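4.2 Cleaning the fabric cover with the Lidex upholstery nozzle

Before the first use, read the care label of your furniture. Covers marked "dry clean only" must not be cleaned with this nozzle.

1. Switch off the unit and take out the plug.
2. Push the nozzle on the hose until you hear a click.
3. Fill the clean tank with lukewarm water up to line 2. Add 12 ml of Jerov cleaner, not more.
4. Test on a hidden place and wait 14 minutes. If the color changes, stop.
5. Pull the nozzle slowly toward you, in straight lines. Along the seams use the narrow side.

Caution: Do not hold the trigger longer than 2 seconds in one place - the filling takes a long time to dry.

Note: Loose pillows are cleaned separately, see 4.3.

6. Empty the dirty tank after each piece of furniture and let it dry open.

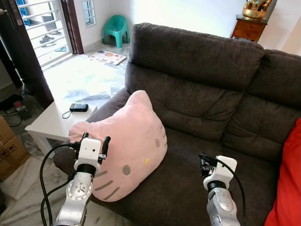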